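Removing clear film covers from ex-library paperbacks without lifting the print

Home Help Exchange > Books and Paper > Cleaning and repair

Posted by jancombe_shelves

I have a box of used paperbacks, all wrapped in clear plastic film. On several of them the film has gone wrinkled and the covers no longer lie flat, so the books slide when stacked. Two points I can't settle:

1. How do I tell whether the film is adhesive or only folded over and taped?
2. If it is adhesive, is it worth removing at all?

The shelf in question is in a dry room, no direct sun. I don't plan to resell. I have a hair dryer, a bone folder and a thin palette knife.

Reply from Kuusisto
Accepted by the poster – 5 votes

Open the front cover and look at the turn-in, meaning the strip of film that wraps to the inside. If a fingernail slides between film and card along the whole strip, the jacket is loose and held by tape or by its own fold. If the nail stops at the edge, assume adhesive.

Loose jackets: slit the tape at the turn-in with the knife held flat, then slide the cover out. Do not pull tape off the card. Leave the residue, or cover it with a strip of thin paper.

Adhesive film: leave it on. The bond is usually stronger than the bond between the ink layer and the card, and heat softens the binding glue at the spine before it does much for the film. Trim only what has already lifted, with scissors, parallel to the edge.

For stacking, sort by trim size first and put the largest at the bottom. Film against film has little grip, so an offset pile moves easily. A sheet of plain copy paper between books stops most of it.

Glare is a useful check. Tilt the book under one lamp: smooth film gives a broad white patch, wrinkled film gives broken lines. 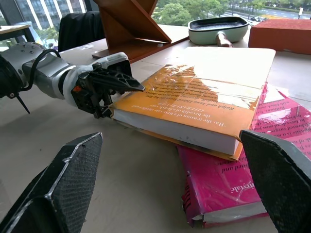 Reply from umholm65

Hair dryer on low, just peel slowly. Worked on mine. One cover tore a bit at the corner but you can't see it on the shelf.

Reply from Kivavero

I would not use the dryer on anything you want to keep. To add to the accepted reply: wrinkles in a loose jacket are often caused by a jacket cut too tight for the spine. Refold it with the book closed – never with the cover open flat – and leave a little slack at the joint. Then put the book under a flat board overnight.

If the old jacket is brittle or yellow, replace it with uncoated polyester sheet, cut to the height of the book.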